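Skurneddale Garden Words
README for the word list and sentence set

What is in this folder

Skurneddale Garden Words is a set of short sentences about home gardens, lawns, trees and yard work, each one paired with a plain-language version. It was put together for people who write leaflets and signs and want to check their wording against something. There are over 3,000 sentence pairs in the main file and 1,000 more in a held-back file for checking.

Files

pairs_main.csv
pairs_check.csv
terms.csv
sources.txt
CHANGES.txt

Columns in the pairs files

id: a number that stays the same between versions
original: the sentence as it was first written
plain: the rewritten sentence
topic: one of lawn, tree, border, path, pond, tools, weather, other
editor: initials of the person who did the rewrite
note: free text, often blank

All files are UTF-8 with commas between fields. Fields with a comma inside them are in double quotes. Older copies of pairs_main.csv used semicolons. If your import gives you one wide column, you have an old copy.

Topic: tree

Covers trunks, bark, branches, roots, pruning and planting near a house. Sentences about hedges go under border. Fruit picking is under other, and we know that is a bit odd.
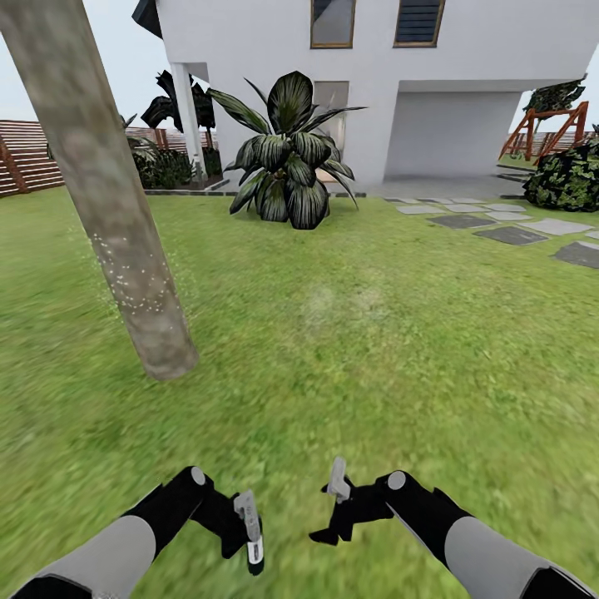
A pale, leaning trunk in both views.

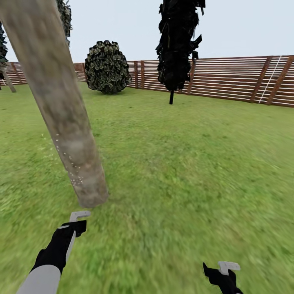

Skurneddale, 3rd April

The tree topic was reworked for this version. The main change is that "bole" is now always rewritten as "trunk," and "crown" is kept only where the sentence explains it. "Leader" gave us trouble. Kiran Malhotra went through every use and replaced it with "main upright stem" except in the pruning sentences taken from the Masson handbook, where the word is taught on purpose.

"Mulch" stays as it is. We tried "ground cover" in January and it got mixed up with low plants, so those rewrites were taken out again.

Where the sentences came from

Most were written for this set by members of the Stikano reading group. A smaller part came from the Masson handbook and the Dudora allotment newsletter, both used with permission. sources.txt lists which ids belong to which. Names and street addresses in the newsletter sentences were removed before editing.

How the rewrites were done

One editor wrote the plain version and a second read it without seeing the original. If the second reader could not say what the sentence was asking them to do, it went back. Sentences longer than 30 words were split. An original sentence can therefore match two or three plain ones, kept together in a single field.

Known problems

Pond has too few sentences to be much use by itself.
The weather topic leans toward frost and rain. Drought is barely there.
Spelling is American, but some newsletter originals keep British spelling.
The note column was not filled in for the first 10 batches.
Two editors used the same initials for a time. See CHANGES.txt for the id ranges.

Using the set

You may copy, change and share the files if you name Skurneddale Garden Words and keep sources.txt with them. The Dudora sentences may not be sold as part of a printed book. Please do not add pairs_check.csv to anything you train or tune, or the scores will mean nothing.

Corrections

Send the id, the column and the new wording to Kiran Malhotra. Corrections go into the next version and are listed in CHANGES.txt under the id.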